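Droltura review: six weeks with a motion planner that plays nicely with hands

I'd put off switching planners for most of the year. Our old stack was ugly but I knew where all its bodies were buried, and moving a two-handed setup to something new is the kind of job that eats a month if you let it. Then Stavros Georgiev, who I share a bench with at Bistton, got tired of my complaining and put Droltura on the workstation while I was at lunch. So I guess I'm reviewing it now!

Quick background if you haven't run into it. Droltura comes from Flendon and covers grasp planning, arm trajectories and a replay viewer in one install. You feed it your robot model and your head camera stream, tell it which fingers count as a hand, and it gives you plans for both arms out of the same solver. That last bit is what sold me, having spent way too long babysitting two planners that each thought they owned the whole table. 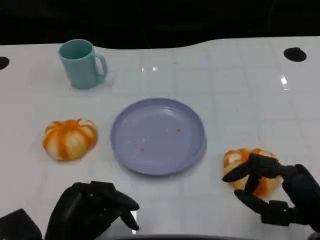
Setup took me an afternoon, and most of that was my own fault (I had the wrist frames flipped, don't ask). The config files are plain and readable, and the error messages tell you which line is wrong. I could cry. The one thing I'd warn you about is the default limit of 3000 samples per plan. On our tabletop tasks that made everything feel sluggish. I dropped it to 2000 and couldn't tell the difference in the paths, only in how long I sat there waiting for them.

The grasp side is better than I expected with roundish, lumpy things. It scores a wrap around the top separately from a fingertip pinch, and you can weight one over the other per object, which I ended up doing a lot. You can also park one hand in a rest pose and have the planner treat it as an obstacle for the other – a tiny checkbox that replaced a pretty embarrassing script of mine.
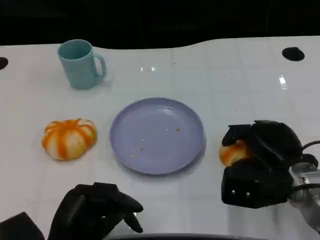
Right hand holding, left hand free, plate in between.

Now the grumbling. The replay viewer is gorgeous and it leaks memory like crazy. After 12 long runs loaded back to back mine just froze, and I lost my notes because they live inside the viewer for some reason. Save them somewhere else. Perception is also the weakest part of the package. Shiny tabletops gave me phantom blobs wherever the lights bounced, and the filter for it is buried three menus deep under a name I still can't remember. Stavros swears by the Trajkovski plugin for cleaning up the point cloud first, and yeah, it helped, but that's one more thing to install and keep updated.

Support has been fine. I sent in 6 tickets, got real replies to all but one, and the last one is still open as I write this on November 12, 2020.

Would I go back to the old stack? Nope, it's already off my machine. If you only run one arm with a simple gripper I'd skip Droltura, it's a lot of software for that. With two hands over one table, get the trial and turn the sample limit down before you do anything else.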